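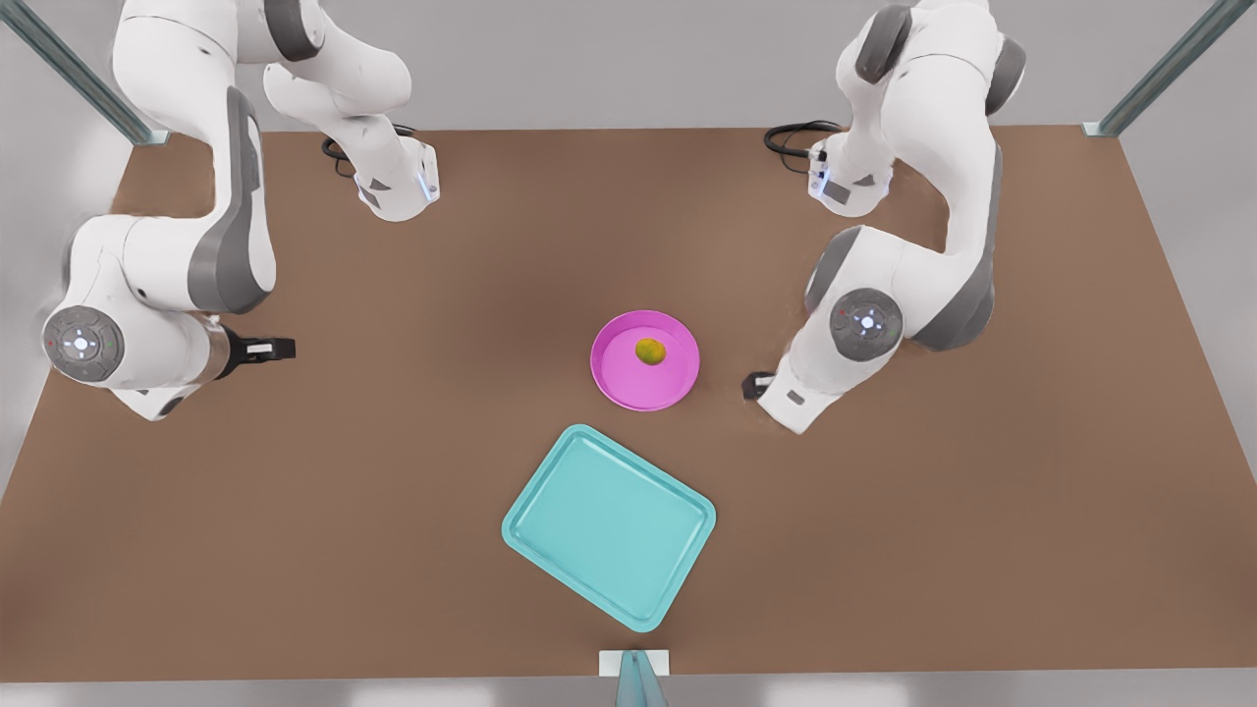 Rosemarie Thiele wrote to us that she had been to court with her nephew on three different mornings before either of them understood that the list on the wall was by surname and that being marked present was something you had to go and ask for, and she said she would have paid good money for a folder that told her so on page one.

Well, Rosemarie, page one it is.

Pedolden Court Day Folder
Product code: PED-437
Single folder or carton of 5

The Court Day Folder is for people who have been charged with something and let go home on bail, and just as much for the mum, neighbour, housemate or union mate who has put up a hand to go along with them. We first made it after the arrests at the Drumurden weir protest, when a lot of people who had never set foot in a courthouse suddenly had bail papers in the glovebox, a reporting condition they half remembered and a date on the back of an envelope. We photocopied the early ones ourselves and bound them with whatever was in the drawer (bulldog clips, mostly, and one memorable batch with green wool). The printed version has been through a good few changes since then, and we're rather fond of it.

What's inside

There are 4 sections, with tabs you can find by feel while you're standing in a queue with your bag on your arm.

Dates: a running page for each court date, with room for the courtroom, the time you were told to come, the time you were called, and what the magistrate said would happen next. Write it down before you leave the building. You will think you'll remember it on the bus and you won't.

Conditions: a plain sheet for copying out bail conditions in your own handwriting, with a reporting log beside it. Every line has a space for the date, the station and the name of the officer at the counter. Keep the original bail paper in the clear pocket behind it.

People: phone numbers for your lawyer, your duty lawyer if that's someone different, whoever has the spare key, whoever is picking up the kids. We suggest filling this section in first, and in pen.

Papers: five clear pockets for charge sheets, disclosure, references, medical letters and receipts. They open at the top, after many complaints about the side-opening kind.
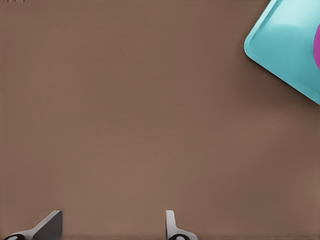
The tabs are stitched down now as well as glued, and the whole thing lies flat when it's open, so you can write in it on your knee. The cover has no title on the outside, on purpose. Stella Lyimo asked us for that in the very first year, and we've had thank-you notes about the blank cover ever since, from people who had to carry theirs into work or pull it out in a waiting room. It comes in navy or grey.

A word about security screening: the binding has no metal in it. The old ring version used to be fished out of the tray at some courthouses and looked over, and it made nervous people more nervous, so the rings went.

Details

Weight: 437 grams, empty
Size: A4, with a fold-over flap
Cover: navy or grey, blank
Language: everyday English, large type
Pen loop: yes (pen not included, sorry, we tried it and they all walked)

Price

Carton of 5: $85, postage included
Single folders: please ring or write for the current price

If you are facing court yourself and the money isn't there, send us a note and we'll post you one. You don't need to tell us what the matter is about, and we'd prefer you didn't, as we aren't lawyers and our letterbox isn't private in the way a lawyer's office is.

Please do read the folder as a help with keeping track, and get your advice from a lawyer or your nearest community legal centre. The rules on bail differ from place to place, so we've left them out and given you blank space to write down what applies to you.

Refill pages

Reporting logs and date pages can be bought in pads. The pads fit every folder sold since the change of binding. If yours has rings, hang on to it, there's still a small box of the older refills in the cupboard and you're welcome to them.

Ordering

Orders go out from Theodorakopoulos Stationers in Drumurden, who do our packing. Allow a week, or a little more if you're ordering for a country office. Legal centres and support groups can ask for an invoice.

Page updated July 21, 2018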